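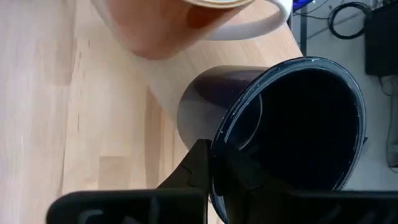
What is the best gripper for picking up cups? For our bench we would choose the two-finger parallel gripper with soft pads, because it forgives a bad approach better than the other types we had, and the pads can be changed in a few minutes.

Home | Grippers | Arms | Cameras | Controllers | Contact

Print this page | E-mail this page

Gripper comparison: the cup pages

On this page I collect the notes from our comparison of grippers, which we made in November. The work was done in a small workshop in Taltska, where we have one arm, two controllers and a long wooden bench. I wrote most of the text in the evenings, and Cormac Ó Ceallaigh read it and corrected my English in many places. If some mistakes are left, they are mine.

We wanted to know which gripper we should buy for a sorting station. The station must take cups and mugs from a table, in any position, and put them in a rack. Cups standing up are easy for almost every gripper. Cups lying on the side are the difficult part, and for this reason most of our tests were with lying cups.

The first picture: a dark blue cup on its side, held at the rim. One black fingertip reaches into the opening. A white mug lies farther away on the table.

The view is from the small camera at the wrist. I like this view very much for checking the grip, but it has one weak point which you will also meet if you use such a camera. The inside of a dark cup is nearly black for it, and the software has little to work with there. The rim is the part that it can find, so the rim is where we told it to look.

What we compared

Pikora two-finger gripper. We tried it with the hard fingers from the box and after that with soft pads. With the hard fingers, glazed cups turned in the grip when the arm moved fast. With the pads this was much better. The opening is wide enough for all our mugs, also over the handle, but I would not recommend to grip over the handle.

Keane three-finger gripper. A very nice piece of mechanics, and quiet. It centres a standing cup by itself. For lying cups it was less good, as the third finger wants to go where the table already is. We had to lift the wrist and come in at a steep angle, and then the camera looked at the wrong place.

Dremmont suction cup. Fast and simple on flat things. On a curved wall it held only if the cup was big and smooth. Small cups it lost often. We stopped this part early.

How we ran the tests

Each gripper made 500 attempts, except the suction one, which made 391 before we gave up. The approach speed was the same for all, 100 millimetres per second, and the arm had the same start position every time. Between attempts one of us moved the cups by hand and tried not to be too kind. A cup counted as picked when it was in the rack and stayed there.

I do not give a big table of results here, as our cups are not your cups. In short, the two-finger gripper with pads was first, the three-finger gripper was second and the suction cup was a long way behind. If your cups always stand up, the first two change places.

Some small advice

Clean the pads every morning. A little dust makes more difference than the force setting, and it took us until the second week to understand this.

Write down the force value each time you change it. We lost one full Tuesday to a controller which had gone back to its factory value after a restart.

Leave enough cable at the wrist. The arm turns more than you expect when it goes for a cup from the far side, and a camera plug does not like to be pulled.

Choose the cups before you choose the gripper. We did it the other way round, and the first test set was too easy.

Soft pads wear out. Ours were changed after about 2000 closings, counting also the closings from the set-up days. The edge which touches the rim goes first, while the flat part still looks like new.

The next comparison will be about wrist cameras, with the same cups and the two-finger gripper only. Cormac wants to add glasses to the set. I am still against it, but he has the key to the workshop. Questions about mounting plates and finger shapes can be sent through the contact page, and please write which arm you have, otherwise I must ask you first.

Print this page | E-mail this page

Last updated: November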